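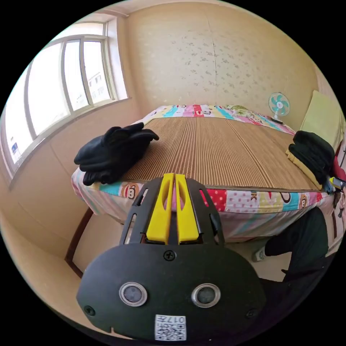 Hatmont House: Frequently Asked Questions

When can I check in?
Rooms are ready from 3 p.m. Early check-in depends on the previous night's occupancy and is confirmed by text message on the morning of arrival. Bags can be left in the front office at any time.

How do I get in if I arrive late?
The front office closes at 9 p.m. After that, use the keypad on the Sutter Street door. The door code is sent with your booking confirmation and stops working at checkout time. Press the hash key after the last digit.

When is checkout?
11 a.m., all room types. Late checkout until 2 p.m. is charged at half the nightly rate.

What is the difference between a Small Room and a Garden Room?
Small Rooms have one double bed and a shower. Garden Rooms have one queen bed, a shower and tub, and direct access to the rear lawn. Both sleep 2 people. Rollaway beds do not fit in Small Rooms.
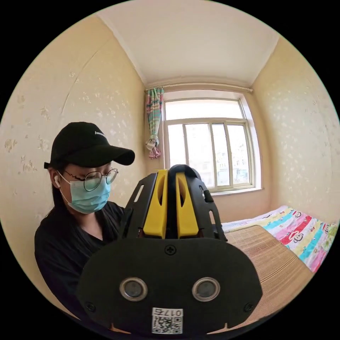 A small bedroom by the window.

Is breakfast included?
Breakfast is included in the Wovus rate only. On other rates it can be added until 8 p.m. the evening before. It is served from 7 to 10 a.m. in the dining room. Room trays are not offered.

Is there parking?
The lot behind the building is free for guests and is not reserved. Vehicles over 3 tons must use the public lot on Dernham Road.

Do you accept pets?
Dogs are accepted in Garden Rooms. A cleaning charge of $100 per stay applies. Other animals are not accepted.

How is the Wi-Fi accessed?
Select the network "Hatmont Guest" and enter your room number and last name. Each room can connect three devices at the same time.

Can I control the heating?
Each room has a wall thermostat. The central system is off in August, and the thermostat then controls the fan only.

What is the cancellation policy?
Flexible bookings can be canceled without charge until 6 p.m. two days before arrival. After that, the first night is charged. Wovus rate bookings are not refundable, but the dates can be moved once.

Which number do I call from the room?
Dial 444 for the front office. Outside office hours the same number forwards to the night line. Housekeeping requests received after noon on Friday are handled the next day.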